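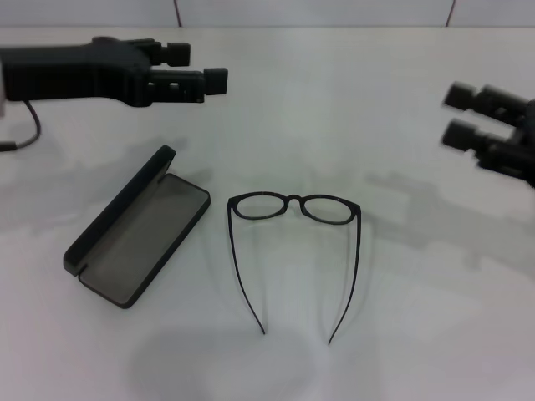
About Breva

Breva records example data for two-armed robots that learn by imitation. An operator guides both arms through a household task, and each run is stored with camera video and joint positions.

What we record

Tasks use small, everyday objects – a pair of glasses and its open case, for instance. Start positions are changed between runs. The current set holds 2956 accepted runs; the target is 4000. A further 446 were rejected in review and are kept in a separate archive.

Who we are

Hadiza Adeyemi leads data collection. Halfdan Mikkelsen maintains the arms and calibration. Sille Overgaard reviews and labels every run.

We work in Drurkdale and operate 2 stations.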